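This site uses cookies to keep your basket working. Accept - Manage settings

Ginthorpe Tray Hire & Tableware - Questions we get a lot

Updated July 2021

Do you rent or sell?
Both. Trays rent by the day or the weekend. Plates and bowls rent only, sorry. Ex-rental trays go on sale every March.

What's the minimum order?
10 pieces, any mix. Trays count as one piece each.

What sizes do the trays come in?
Two. The Plernow is the small one, fine for one plate or a couple of mugs. The Burudard is the big one - a bowl and a dinner plate together, no problem. Both dark, both with a lip.

How far do you deliver?
Up to 16 miles from the Griffiths Street shop. Further than that, come pick up. Bring a blanket for the trunk.

Do I have to wash everything before it goes back?
No. Scrape off the food, that's it. Bones, napkins, lemon slices in the trash please. A bit of sauce is fine, we wash the lot again anyway.

So how dirty is too dirty?
Smears of ketchup or hot sauce, fine. Half a lasagna, not fine. Baked on cheese gets a $10 cleaning fee per order, and yes we do charge it.

Can I stack dirty plates?
Only if scraped. Better to carry them back to the kitchen on the big tray, side by side. Keep the clean ones off the tray so they dont get mixed in.
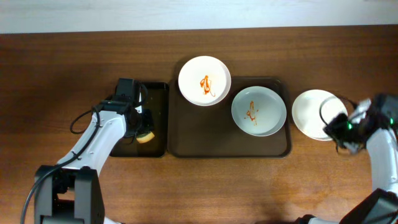

Sauced bowl and plate on the big tray, clean white plate kept to the side.

Can trays go in the dishwasher?
No!! Warm water, soft cloth, dry right away. No scouring pads, the dark finish shows every scratch.

Will a tray mark my table?
Shouldn't. Wipe the bottom first. Grit under there is what does the damage, esp. on a shiny wood top.

I broke a plate. Now what?
Tell us when you return the crate. One plate per order is on us, after that you pay replacement cost. Don't glue it.

How many can you do for a big party?
142 place settings at the moment. For more than that call early and we'll see what we can borow.

Can I cancel?
Yes, free until the day before. Same day we keep the deposit.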